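Does the one-box rule work? We have our doubts

The Brodville residents' newsletter has had a lot of post about the "one-box rule", which Khrystyna-Mariia Kobzar set out at the Cellari hall on Saturday. Every bedroom gets a single open box for loose bits. Whatever won't fit has to find a proper home or leave the house. She reckons 15 minutes a night will do it.

Fifteen minutes is optimistic. My first try took nearer an hour, most of it spent deciding what counts as a loose bit. Is a notebook one? Kobzar says anything with pages belongs on a shelf. I say that depends on whether you own a shelf with any room left on it.
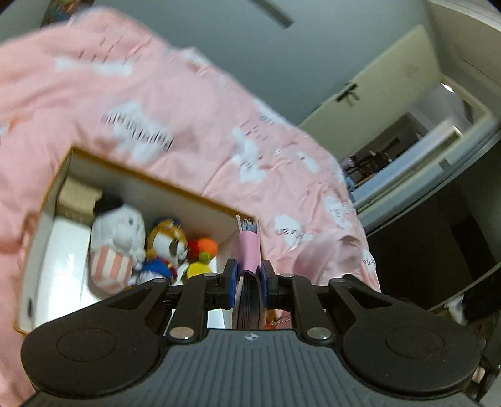 Pink band, lots of layers, and an open box with a glossy white floor.

Then there are the soft toys, where I think the rule falls down. They take up space out of all proportion to their use, and the small ones slide underneath the big ones and are forgotten until bedtime, when they are suddenly vital. Kobzar's answer is to put them in first. Fine, but then where does everything else go? My neighbour's answer was a second box, and she now has 4.

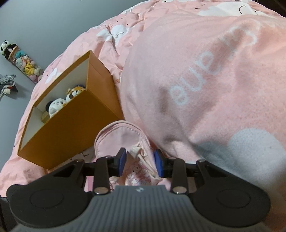
Soft toys in the orange box, with pink and clouds all over the bed.

I'll grant her one thing: doing the sorting on top of the bed does force you to finish, as you can't sleep until it's clear. Whether it stays clear past the end of March is another matter. If yours has lasted more than 5 weeks, write in and tell us how. Replies that mention buying another box will be counted against the rule.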